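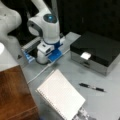

From: Damián Ocampo
To: clarkia-sediment list
Subject: Re: [clarkia-sediment] Porewater sulfate from the Tondamby cores

Amr Metwally wrote:

> I have gone through the sulfate profiles from the July cores and I am
> not happy with the top 30 cm of core 11. The values stay close to
> bottom water the whole way down, then drop sharply. In the
> neighboring cores the decline starts almost at the surface. Is this
> real, or did we pull seawater into the samplers? I would like to know
> before I fit a sulfate flux to it. Also, which depth scale is in the
> shared file, the one before or after the correction for compaction?

Amr,

Taking the second question first: the depths in the shared file are uncorrected. The liner was 100 cm long and we measured the sediment surface inside and outside the barrel only on the later cores, so a correction exists for those and not for the early ones. I would leave everything uncorrected for now and carry the difference as an error on the gradient.

On core 11, I don't think it is a sampling leak, or not only that. If seawater had come in through the ports I would expect the chloride to be flat and the ammonium to be diluted toward bottom water values. The chloride is flat, but it is flat in every core at this site, so it says nothing either way. The ammonium is low in the upper part and has a small bump at 18 cm that a leak would not produce.

My guess is burrow flushing. The De Smet station sits on the shallow side of the channel and the core descriptions mention open burrows there. A well-flushed upper layer over a sharp decline is what you would get if the animals are pumping water down to a fairly constant depth. The other possibility is a recent slide that put a slab of younger sediment on top and the profile has not caught up yet. The lead-210 counts would separate the two, but Standberg still has those samples and I have no date for them.

For the flux, please do not fit a straight line through the whole profile. Use only the points below the kink, down to 58 cm, and state the interval in the table. With porosity from the same core I get a value about twice that of the neighbors, but it rests on few points and I would not put it in the abstract.

Two smaller things:

The methane column in the same file is headspace concentration – it has not been converted to porewater. Divide by the wet sediment volume and porosity before plotting it against sulfate.

The bottom sample of core 11 has a duplicate label. I kept the first of the two and flagged the other.

Damián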